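How to Stock Drinks for a Party Without Buying Twice What You Need

Every party planning chart I have ever read tells you to buy too much. I have a suspicion about who writes them.

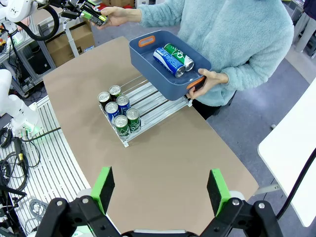 The usual rule is two drinks per guest for the first hour and one for each hour after that. Try it on a real event. The last one I did the buying for was a November open house at the Wistance hall in Stekville, 166 people over most of an afternoon, and the chart wanted a truckload. I bought well under it and still drove home with the back seat full.

So do your own math.

Step 1. Count the people who will come, which is a different number from the people who said they would. If you have run the event before, use last year's number. A guest list is a wish.

Step 2. Allow one and a half cold drinks per person for an afternoon, two for an evening with food. Go higher if it's hot or if there's dancing. Kids take a lot and finish very little, so buy small cans for them if the price isn't silly. It often is.

Step 3. Put out water before you put out anything else. Big jugs, plenty of cups. I was told this makes you look cheap. I have yet to hear a guest complain, and the soda bill drops.

Step 4. Check the price per can. The big pack is supposed to be the bargain, and at the Mthembu store near me the 20-pack cost more per can than the small one right next to it. Bring a calculator or use your phone. The sign on the shelf that says "value" has no legal meaning that I know of.

Step 5. Limit the flavors. Cola, something lemon-lime, one diet, one plain seltzer. Each extra flavor means another half case nobody finishes. I bought black cherry once and ended up with 41 cans of it in the garage.

Step 6. Chill in batches. Ice in a cooler with water added cools cans much faster than ice alone. People swear by salt as well. I've tried it, and for a cooler that has an hour to work I can't say I noticed.

Step 7. Ask about returns before you pay. Some stores take back unopened cases, some say they do and then want the manager, and the manager is at lunch. Keep the receipt, and don't put the cases you hope to return anywhere near the ice. Soggy cardboard doesn't go back.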